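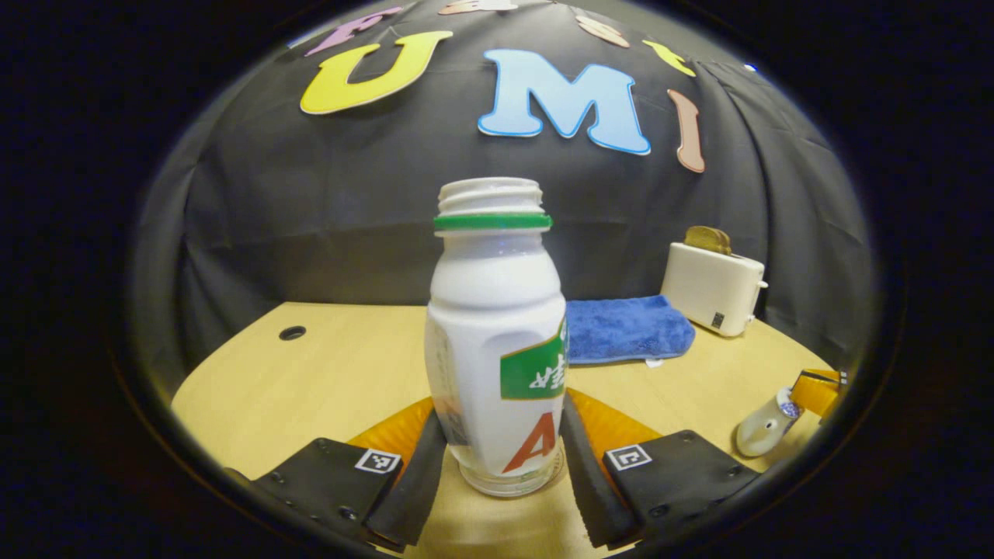

Does the small green ring need to be taken off a white drink bottle before the bottle goes to recycling?
Our group now leaves it on. At first we cut it off from every bottle, but the sorting company which answered our letter told us they prefer the ring stays, and their machine separates it after the bottle is crushed.

Small Drink Bottles in Our School: What Is Thrown Away and How
Report of the packaging group, written by Zuzana Machala

1. Why we chose this subject
In our school many pupils buy a small milk or yogurt drink in the morning break. The bottles are light and they roll everywhere, under the radiators and behind the lockers. We wanted to know how many of them there are, and if they end up in the right bin. The teacher of chemistry proposed that we also look at the parts of the bottle separately, and this became the bigger half of our work.

2. The parts
A bottle of this kind has a body, a neck with a thread, a cap, and a ring which was joined to the cap and stays on the neck when somebody opens it. On the bottle in the photograph the ring is bright green and sits just under the thread. The body is white and glossy. We write "body" for everything under the ring, also for the base.
The label was the most difficult part to describe in our table. Some producers glue a paper label, some pull a thin sleeve over the bottle, and some print on the plastic. With a sleeve you can find the edge with a fingernail. With printing there is nothing to remove, so we made a separate column for it.

3. How we counted
We collected in February, from two bins on the ground floor and one near the gymnasium. Every afternoon at 3 o'clock we emptied the bins on a plastic sheet, put on gloves and sorted. In total we had 2,218 small bottles. Of these, 1,888 came without a cap. The caps were mostly in the general waste, and we did not count them.
We rinsed 44 bottles and took them apart for the detailed table. Four were so badly pressed that we could not measure the neck, therefore the results in part 4 are for 40 bottles.

4. What we found
The ring was still present on all 40 bottles. To cut it we used small pliers – scissors slip on the thread and one of us hurt her thumb. The ring and the body behave differently in water: our rings floated, but a piece of body with printing on it sometimes went down slowly. We think air bubbles had an influence, and we would repeat this test with warm water and a little soap.
The rinsing took more time than the cutting. Yogurt drink dries in the thread and it must be brushed out with an old toothbrush.

5. What we would change
We should have weighed the caps from the first day. We also started with a table that had too many columns, and two of them stayed empty until the end. The next group can have our plastic sheet and the pliers, they are in the cupboard of the chemistry room on the lower shelf.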